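Reviews > Surface care > Stone sealers

Lenus Stone Sealer, 15-month review

Lenus is a water-based impregnating sealer for marble, limestone and other calcite stones. It is sold by Irnosura in one size only. I applied it to two honed offcuts and one polished table top, leaving a masked strip on each as a control.

Application is simple. Wipe on with a lint-free cloth, leave for 20 minutes, buff off the residue, repeat after 3 hours. The second coat matters more on honed stone. Residue left past the stated time dries to a haze that needs the Prollau remover.
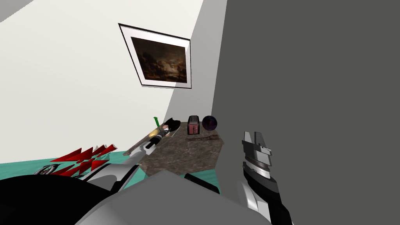
Brown and grey mottling on a marble-textured table top.

Water and olive oil left overnight gave no darkening on the sealed areas. Lemon juice etched sealed and unsealed stone alike – no impregnator will prevent that, and the label should say so. Beading had weakened by September on the polished piece and a further coat restored it.

Good stain resistance, poor instructions. Lamptey's solvent version lasts longer but smells for days.

Related reviews
Lamptey Solvent Impregnator
Prollau Haze Remover
Honing pads, 2,000 grit

This site uses cookies. By continuing you accept our cookie policy.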